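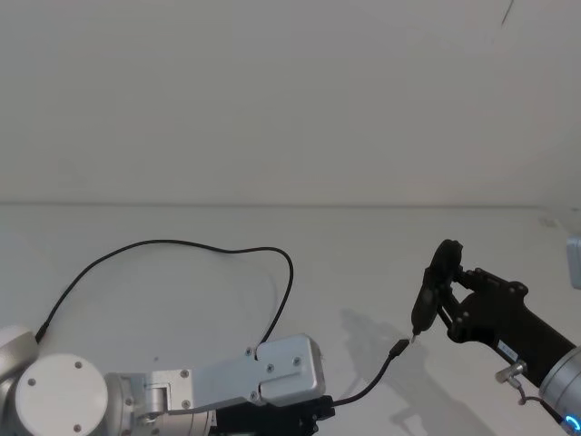 Yuk-lan Yuen's view, sent to us last March, is that a cable is a cable and anyone charging extra for one is having you on. We half agree, and we put her letter up in the workshop.

About Clerine

Clerine makes and repairs leads, plugs and connectors. Ching-wen Hsieh started the firm with 2 benches after one too many "heavy duty" leads gave up at the plug end. There are 30 of us now, in the old dairy building at Flusness.

We don't believe in gold plating for its own sake, or in the word "premium". We have read plenty of claims about cables that make things sound warmer or run smoother, and we are still waiting for a test we could repeat. What does go wrong is dull: a tight bend near the plug, a bad joint, a lead too short for the job.

The Tralus range comes in black, in 136 lengths and plug fittings – too many, according to our stockroom. Sisay is the repair service. Send us the lead and we will tell you if it's worth mending. Often it isn't, and we'll say so.

Orders for the old Tralus plugs close on 31st December.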